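Erkodier Notes > Home machines > Chores

Reading time: 4 minutes

I load a dishwasher twice a day and have done so for most of my adult life, so I have opinions about how long it should take. For the last few months I have been trying to find out whether a machine can do it for me yet. The short answer is no. The longer answer is that it depends on how much you are willing to put up with.
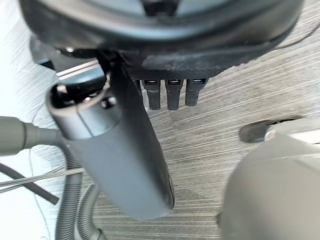
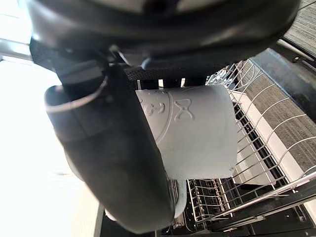

People who don't work on this stuff tend to ask me about walking, or talking, or whether the thing will know who I am. I ask about mugs. A plate is flat and goes in a slot, and a fork can be dropped in a basket by almost anything with fingers. A mug has to be held on its side over the rack, the way the white one with the embossed bow is, and then it has to end up with the rim facing down between wire tines that were made for human hands to reach around. The finger is nearly as thick as the gap it would have to come out of in my own machine at home. That leaves you with two bad choices. You can let go early and hope, or you can go in deep and get stuck.

I kept a log for this, which my wife thinks is funny. It covers 307 mugs, cups and glasses, all handled by arms I was allowed to watch or to run myself. Of those, 281 ended up in a rack with nobody stepping in. I was surprised it was that high. Then again, 26 pieces needing a person is a lot when you think about a normal week of dishes. I would not keep a dishwasher that asked for me that often.

Speed is the other problem. I can fill the top rack in the time it takes the kettle to boil. The fastest full load in my log took 40 minutes, and that was with the dishes already scraped and lined up on the counter. Somebody had to do the lining up. That part took me four minutes, and I could have loaded the whole machine in five.

Kamrul Cassim, who used to fix packing lines at Chowdhury and now mostly fixes other people's, thinks I am measuring the wrong thing. His view is that slow is fine if it happens while you are asleep. He told me that on a shop floor a slow machine that runs all night will beat a fast person who goes home at five. I see the point. But a packing line gets the same box all night long. My sink gets a gravy boat, a lunch box lid and a whisk with oatmeal in it.

The shop-floor people do have one thing right, and it's that they change the room to suit the machine. Kamrul showed me a Falten cell last September where every bin had a chamfered edge and every tray sat on pins. Nothing in it was clever. The arm only had to be right to within a finger's width because the bins did the rest. At home we want it the other way around. We want the machine to cope with whatever rack came with the house, and a rack is a tangle of wire that shines and moves when you bump it.

Vondik has been saying for a while that it will sell a rack insert with wider spacing -- plain coated wire, no electronics. I would buy that before I bought an arm. It would hold fewer mugs, and Rokeya Amarasinghe pointed out to me that running the dishwasher three times a day to help a robot load it is a strange kind of savings. She is right about the water. I still think something like it is where this starts.

Other chores, quickly, since people write in to ask. Wiping a counter is close, if the counter is clear. Folding towels works and is slow. Folding a fitted sheet I have not seen done well by anything, and I include myself. Taking out the trash is harder than it sounds on account of the bag. Picking things up off the floor is better than it was, though small items still get pushed around before they get picked up.

My guess for the dishwasher is that I'll want one when it can do 20 loads in a row without calling me over. The best run in my log is three. I plan to start a second log after the summer, with pans this time, and I will be stricter about what counts as help -- I let a few nudges go in the first one.

If you have run your own count on any kitchen job, send it to me. Plain numbers are fine, and I don't need a video.

Contact | Copyright Erkodier Notes | Back to top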